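3.2 Small personal items and their containers

In the Trarkwood home study we looked at how small worn items, such as bracelets and straps, are kept between uses. Such items have no fixed shape, and most households put them together in one open container. Janaka Cassim coded all 276 episodes of this group by hand, following the Keogh scheme for household storage.

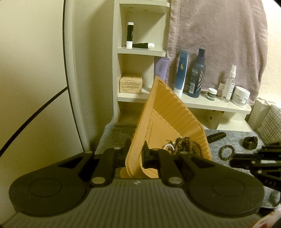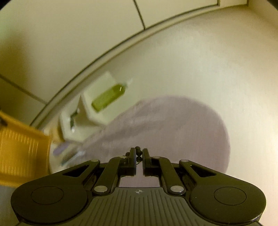 Figure 4. Beaded items in the Trarkwood home. First picture: tangled dark-brown strings in an orange-yellow plastic basket, with a bracelet of brownish-green beads on the gray cloth. Second picture: small black beads held above the floor, with a lavender mat behind.

The tangling of strings was the main difficulty in coding. When two strings share a loop, it is not clear if they should be counted as one item or as two. We decided to count a tangled group as one item until it is separated, and the same rule was used for cords. Bracelets that keep an open ring were always counted alone, also when they touched a string.

A second question is the surface. On a soft cloth, beads usually stay where they are placed, but on a smooth floor they can roll or slide. For this reason we recorded the surface for each episode, and the results are given separately in Table 5. Episodes in which the basket was tipped were kept in the set and marked with their own code.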